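Femton Wearable Capture Kit

The Femton is a two-hand sensor kit for teaching robots handwork, and it goes wherever the work is! Gloves, wristbands, a marker block and a small camera-like module for each hand, plus the cable set. We love it for cloth, which is tricky stuff for any gripper to learn.

Looking after the markers

Both square codes on each block have to stay clean and flat. Wipe them with a dry microfiber cloth before every session, and swap a face as soon as a corner lifts (part 154, sold in packs of two). Outdoors, keep sleeves pushed up and let the cables run off the side of the table, with the garment spread between your hands. 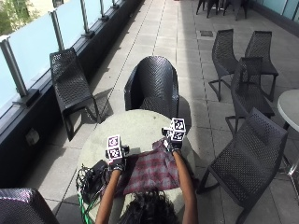

Cables and straps

Coil the leads in wide loops and never fold them at the plug. Glove straps should be snug enough that the block stays put when you shake your hand. Lingyun Su in our workshop re-seats loose blocks and has kits back out the door in two days, which we think is pretty great.

Kit no. 466. Spare gloves and wristbands are listed under Kekine. Repairs: ask for Noeline Hapeta at Honotport.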